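Memory stick seating, 1,184 tries later

ok so quick writeup before I forget half of this. Coffee's going cold, I have to catch a train, forgive the typing.

Last time I said I'd compare the two ways of getting the arm to push RAM into a slot inside a real PC case. Not a board screwed flat to a bench with loads of room round it. An actual case with walls and a cage and a power supply in the way. Well, the numbers are in. 1,184 attempts in total, over 1,000 of them usable. The rest got thrown out, mostly my fault (wrong log folder, then a stale calibration I didn't notice until after lunch, ugh).

The two methods, short version:

Method A, go straight down. Camera estimates where the slot is, arm lines up over it, pushes until force says stop. Simple. Fast. Everybody's first idea, mine too.

Method B, tilt and feel. Come in at a small angle, touch one end of the module to the slot wall, slide along until the force reading drops, then rock it level and push. Slower, uglier to watch. I got the idea from watching Norbert Koubek do it by hand. He never looks at the slot! He just sort of finds it with the corner of the stick and then leans. I asked him how he knows he's in and he said "it stops being wrong".
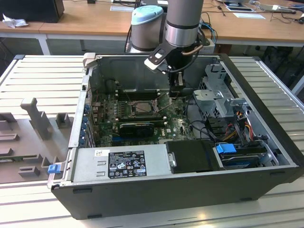

Where it gets annoying is the space. On a bare board the approach angle is free, pick whatever you like. In a case, half of the angles I'd want put the bracket into the drive cage or the wrist cable onto the edge of the chassis. So the planner has to search for a tilt that's both useful for feeling and reachable without clipping anything. First version of that took ages per attempt. Second version precomputes a little table of allowed tilts per slot, per case pose, and just looks it up. Boring, works. Should of done it first.

Also the fixture. I'd been using the Stulteck layout, which assumes the parts tray is in line with the case, and every pick started with this big wrist rotation that ate up the cable slack. Reprinted it with the tray features turned a quarter turn and the problem mostly went away. Mostly. Still get a snag now and then if the arm comes back from the far side.

Results, no plots yet, plots are coming.

With good localization the two methods are close. I mean really close, close enough that I wouldn't argue with anyone who said they're the same. If your camera is well calibrated and the case hasn't been nudged, straight down is fine and you get your cycle time back.

Then I started shifting things on purpose. Run a batch, offset the slot estimate by 2 mm along the slot, run another batch. Straight down falls apart almost right away. It lands on the plastic beside the slot, force spikes, stop, retry, same spot, force spikes. It has no way of learning anything from the failure becuase every retry looks identical. Tilt and feel barely notices. Takes longer, a lot longer in some of the bad cases, but it gets there.

Across the slot is a different story and I don't want to oversell this. If the offset goes sideways far enough that the corner drops in the neighboring slot, method B will happily feel its way along the wrong slot and seat the module there, force curve beautiful, all green in the log. The check at the end only asks "did it seat", it doesn't ask "seated where". I only caught it going back through by eye. So some earlier numbers I showed people in January were too nice. Sorry. Fixed in the ones above, those attempts now count as failures.

The thing I find interesting is the force signal during the slide. I'd assumed I'd need a learned model for it. Trained one, on the first 100 labeled slides, and it was ok. Then as a baseline I tried a dumb threshold on the change in side force, and the dumb threshold did about as well. Kind of deflating after all the labeling. The learned one is better at exactly one thing, telling the end latch from the slot wall, and I might keep it just for that. 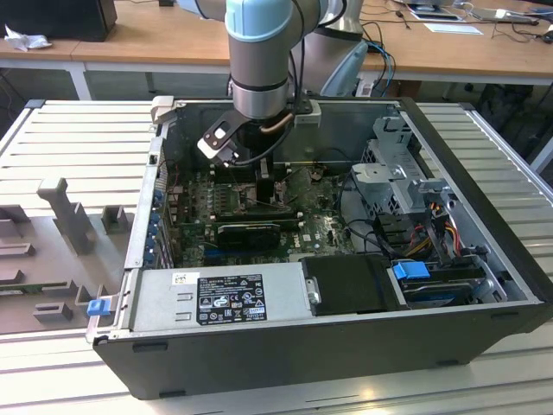
Things I'd tell myself at the start:

Zero the force sensor in the pose you're going to use. Not at home. The cable pulls differently once the wrist is down inside the case and the side force reading moves with it. Two evenings lost to that.

Log the commanded tilt AND the measured one. They differ more than I thought.

Don't tune on one case. I did most of mine on a Dell tower and when I swapped to the other case, from the Michalík pile, the slide speed was too quick and it skipped clean over the key notch. Slowed it down, fine on both, but I have no idea about a third.

What I haven't tested: low profile modules, slots with just the one latch, anything with a big cooler crowding the slots. The cooler one worries me. The tilt table gets really thin when I fake one in the planner, down to a couple of allowed angles for the slot nearest the socket, and those are angles where the feel part doesn't work so well. Might need a different grasp there, hold the stick off center maybe. Norbert says hold it by the end. He may be right but then rocking it level gets weird, the torque on the fingers goes up and the stick twists in the grip.

Somebody from the Okthorpe meetup asked if the code's going up. Yes, the tilt table part at least, it's called Kestow in the repo, dont ask about the name. The logging stuff is too tangled up with my own paths to be any use to anyone. I'll clean it up when I have a free weekend.

Next is the sideways problem. Current plan is count latches during the slide and compare with the map of the board, or else touch the board edge first as a reference and measure from there. Second one is slower but I trust it more. Will post when there's something to post, train's in 20, bye

Filed under: robots, assembly, force control

Recent posts
Why my force sensor drifts (part one of too many)
Reprinting the Stulteck tray
Straight down or tilted? Setting up the comparison
Cable slack, again
Notes from the Okthorpe meetup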